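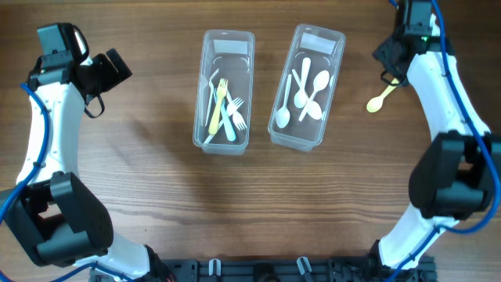
양팔 그리퍼 비교 시험 점검표 (의견란 포함)
작업대: Plevbridge 시험실, 창가 쪽
비교 대상: Tamow 손가락 패드, Lusa 손가락 패드
작성: Washington Sales

1. 전원 및 비상정지
결과: 양호
의견: 비상정지 버튼은 좌우 모두 눌러 보았고 두 팔 다 바로 멈췄습니다. 다만 버튼을 풀고 나서 제어기가 다시 올라올 때까지 제법 기다려야 하니, 처음 오신 분들은 고장인 줄 알고 또 누르지 마시고 차 한 모금 하시면서 기다려 주세요. Coutinho 제어기로 바꾼 뒤로 다들 한 번씩은 겪는 일이에요.

2. 받침판과 고정 나사
결과: 양호
의견: 받침판 나사는 전부 손으로 한 번, 공구로 한 번 확인했습니다. 지난 12월 점검 때 왼쪽이 조금 헐거웠는데 이번에는 단단합니다.

3. 케이블 배선
결과: 조건부 양호
의견: 두 팔 모두 파란 케이블이 팔을 따라 지나갑니다. 팔을 끝까지 뻗었을 때 관절 쪽에서 당기지 않는지 천천히 움직여 보시고, 조금이라도 팽팽하다 싶으면 그 자세는 시험 목록에서 빼 주세요. 오른쪽은 고리 모양으로 여유를 둔 상태라 저는 마음이 놓이는데, 왼쪽은 다음번에 한 번 더 봐 주시면 고맙겠습니다.

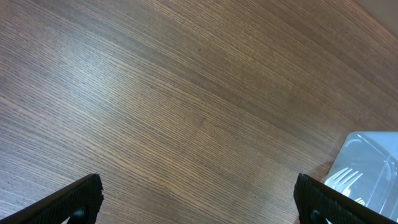 4. 손가락 패드 마모
결과: 양호, 재점검 필요
의견: 패드는 개폐 2,000회마다 보기로 했는데, 지금 달린 한 쌍은 기록상 3,592회라 솔직히 제가 많이 늦었습니다. 미안합니다. 안쪽 면의 오돌토돌한 무늬가 양쪽 손가락에 다 남아 있어서 당장 갈지는 않기로 했고, 밑동의 둥근 볼트는 양쪽 다 조여 두었습니다. Lusa 패드는 얇은 손잡이를 잡을 때 느낌이 더 부드럽고, Tamow 패드는 미끄러운 플라스틱에서 더 든든했습니다. 어느 쪽이 낫다고 아직은 말씀드리기 어렵네요.

5. 손목 카메라
결과: 조건부 양호
의견: 나뭇결 상판은 빛을 꽤 반사합니다. 조명이 센 쪽은 결이 뿌옇게 날아가고 반대쪽은 어둡게 나오니, 노출은 자동으로 두지 마시고 시험 전에 고정해 주세요. 투명한 용기는 테두리에 빛이 맺혀서 가장자리를 잘못 잡을 때가 있습니다. 밝기는 550럭스로 맞추고 시작하시면 됩니다.

6. 시험 물품
결과: 양호
의견: 포크와 숟가락은 일부러 색과 길이를 섞었습니다. 작은 노란 숟가락이 제일 까다로워요. 납작하게 누워 있으면 손가락 끝이 상판에 먼저 닿기 쉬우니 접근 높이를 조금씩 낮춰 가며 맞춰 주세요.
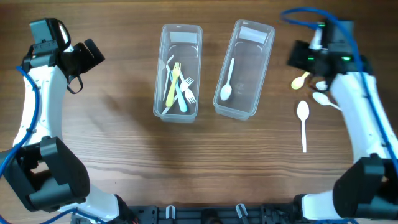 높이를 한 번에 확 낮추면 패드 끝이 상하고, 상판에도 자국이 남습니다. 바닥에 닿는 소리가 나면 그 회차는 실패로 적고 다음으로 넘어가 주세요. 아깝다고 이어서 하시면 두 패드 비교가 흐려집니다.

7. 작업 구역
결과: 양호
의견: 팔이 움직이는 동안에는 떨어진 물건이 있어도 손을 넣지 않습니다. 멈추고, 표시등을 보고, 그다음에 집어 주세요. 저도 급하면 손부터 나가는 사람이라 이 항목은 저 자신에게 하는 말이기도 합니다.

8. 기록
결과: 미완료
의견: Tamow 쪽은 14회분을 다 적었고 Lusa 쪽은 아직 남았습니다. 이어서 하시는 분은 패드를 바꾼 뒤 영점부터 다시 잡아 주시고, 궁금한 점은 언제든 편하게 물어봐 주세요.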